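Washing Delicates and Small Items in a Shared Laundry

This guide is issued to residents of Mackay House and applies to the ground floor laundry and the two smaller laundries on the upper levels. It sets out how to prepare, wash and dry delicate garments in the communal machines. Residents who are new to the building should read it together with the general laundry rules, which cover booking and payment.

Before you begin

Check the care label on every garment. A hand symbol over the tub means the item should be washed by hand in the basin provided. Items marked dry clean only must not be placed in any machine in the building.

You will need:
a zip-up mesh bag, fine weave for hosiery and lingerie, coarser weave for knitwear
a tub or basket for sorting
a liquid detergent suitable for wool or silk
a flat drying rack or a clean towel

Step 1. Sort by colour and weight

Separate reds, navy and black from pale items. New garments in strong colours should be washed alone the first time. Remove jeans, towels and anything with heavy buckles from the load altogether, as these account for most of the snagging reported to the office.

Step 2. Fasten and turn

Close all hooks and zips. Turn printed T-shirts, tights and fine knits inside out. Detachable straps should be removed and washed in the same bag as the garment.

Step 3. Fill the bag

Fill each bag to no more than two-thirds. Padded items should lie flat with one cup resting inside the other only if the maker's label permits it. Draw the zip fully across and tuck the pull beneath its elastic cover, where one is fitted.
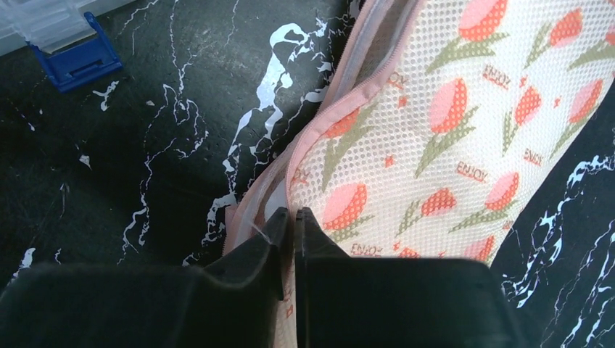
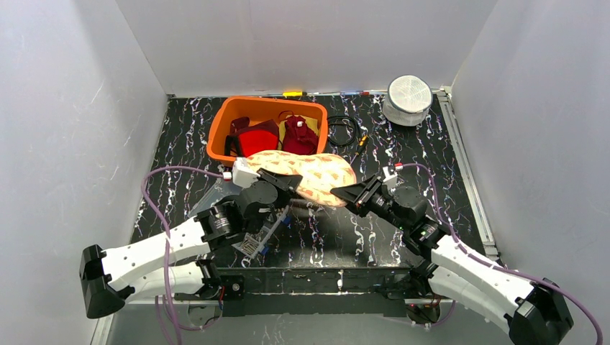
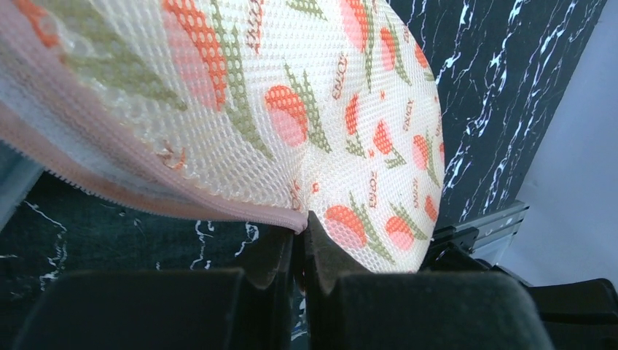 Fruit-print mesh laundry bag 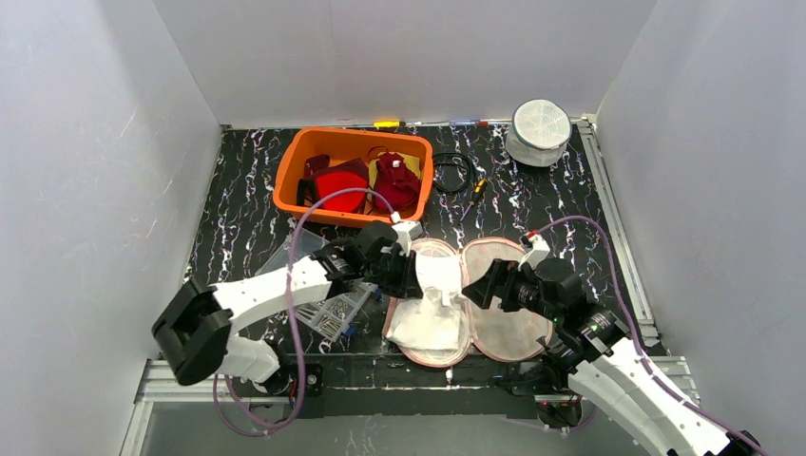

Rowena Tagle

Step 4. Select the cycle

The Handau front loaders on the ground floor have a Delicates program that runs for 45 minutes. Select cold water and the lowest spin speed. Do not use the Quick Wash program for bagged items – the spin is considerably faster and cannot be adjusted once the cycle has started.

The older Dranik machines upstairs have no Delicates setting. On these, choose Wool and press the spin button until the lowest light is showing.

Measure detergent to the first line of the cap. Fabric softener should not be used on elastic, microfibre or sportswear.

Step 5. Unload promptly

Open the bag as soon as the cycle ends and reshape each garment by hand. Press out excess water in a towel without wringing. Lay knitwear flat, and hang other items on the airer away from the heater. Delicates must not be placed in the tumble dryers, whether bagged or unbagged.

Rinse the empty bag, leave it open and hang it by its loop. A bag with a broken zip or a hole in the mesh should be discarded.

Lost items and faults

Bags left in machines are held at the front desk until the end of the month. Please write your unit number on the inside seam in laundry marker. Faults should be reported to Rory Baird at the building office on extension 574, quoting the number on the front of the machine.

Last reviewed: Thursday, February 5, 2026. The next review is due in September.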